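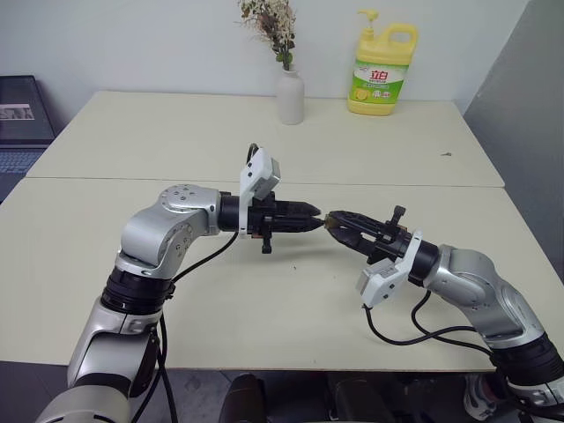
What height should two work tables be when they are pushed together and used as one?
The same height as each other first of all, and then whatever suits the people who stand at them longest.

Project report: Shared work tables
Rahel Leitner, Ekene Tamuno, Yae Hattori
Apr 22, 2024

Our project looked at pale tabletops in shared workrooms and how people use them. We picked tables because every group in our building complains about them and few groups ever adjust them.

We kept a log through March. It has 397 entries, each one a short note on what was put down, where, and whether it was cleared at the end of the session. Of these, 114 mention the seam between two tables. Small parts stop there, crumbs collect there, and paper is hard to write on across it.

Yae tried two fixes. Tape over the seam lasted four days before the ends lifted. Clamping the legs together worked better - the gap stayed closed until someone moved the tables to sweep.

Light tops show every speck, which people disliked at first. By the end, most said they wiped the table more often than before. Things kept along the back edge stayed out of the way but were cleared the least.

We did not test darker tops. Ekene still has the clamps and wants to repeat the log with tables of uneven height.

Comments (3)
Shares: 114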